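八月 评估记录:Sultance 夹爪套件(试用)

14:20 开始。供方 Zukside,套件含夹爪本体、两套指、转接法兰、控制盒和一份授权。对照的是我们现用的 Gorkwood 旧款。试用期内不拆壳,保修条款写得很清楚,谁要动螺丝先看一眼合同附件。

安装:法兰孔位对得上,线从腕部走,没有另外打孔。控制盒第一次上电没认到总线,把终端电阻拨上以后正常。说明书这一节只有英文,页码还和目录对不上,已写邮件给供方。

参数:指令周期设 200 毫秒,软件默认值偏快,日志里丢包。开合行程设到 110 毫米,回零两次读数一致。力控先按低档走,高档等标定完再说。

重复抓取:计划 600 次,日志里记到 603 次,多出来的三次是我手动点动,统计时剔掉。中途报过一次“位置超差”,复位后继续,原因没查到。报警码表里这条的解释只有一句话,等于没写。

软件:示教界面比 Gorkwood 顺手,拖动点位不用切页面。导出的日志是自有格式,要用他们的工具转成表格,转换时中文备注变乱码。这一点对我们影响不小,交接班全靠备注。

价格:报价里授权按台按年收,备用指另计。Iordache 那条线如果也换,要重新问价。

下午接着做带腕部相机的抓取,工件放在灰色斑点台面上,粉色圆头,下面一圈银色金属箍。手指斜着伸下来时会挡住工件右侧,相机位的取舍要写进评估表。

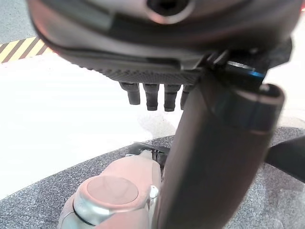 Iordache 那边回话说,他们不急着换,先问清楚授权到期以后夹爪还能不能按最后一版参数继续跑,停机等续费他们接受不了。另外想要一份转换好的日志,乱码也没关系。

已转给供方,等答复。日志今晚导出,放共享盘评估目录。力控高档标定还没做。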